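The Full Course 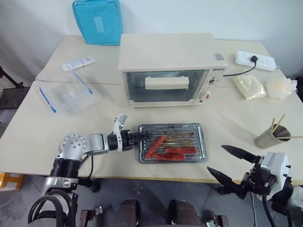 Finish every pill, even after you feel fine, and don't you dare save any for next time. Tove had told me that twice on the phone already, and she told me again when she came by at 4 with soup I hadn't asked for.

I should explain about the pills. In August I scraped my shin on a dock, and by the end of the month the shin was the color of a plum and I was sitting in a clinic in Dotow with a paper bracelet that said 826. The doctor, Gwilym Hopkin, drew a line around the red part with a ballpoint pen. If it crosses the line, he said, you come straight back.

It crossed the line. I came straight back!

The first drug did nothing (the lab grew the bug in a dish and it just sat there, happy as a clam), so they switched me to a second one that tasted like pennies and gave me dreams about my old school bus. Then the red started to shrink, and I felt great, and I started eyeing the bottle. There were still pills in it. My neighbor Leonidas gets a sore throat every fall, and he'd already hinted, pretty loudly, over the fence.

"You're thinking about it," Tove said.

"I'm thinking about soup."

She picked up the bottle and shook it next to my ear like a maraca, then set it down by my spoon. I took one. She watched me swallow, and then she made me open my mouth, like I was a cat.

"Tomorrow too," she said, and went looking for the crackers.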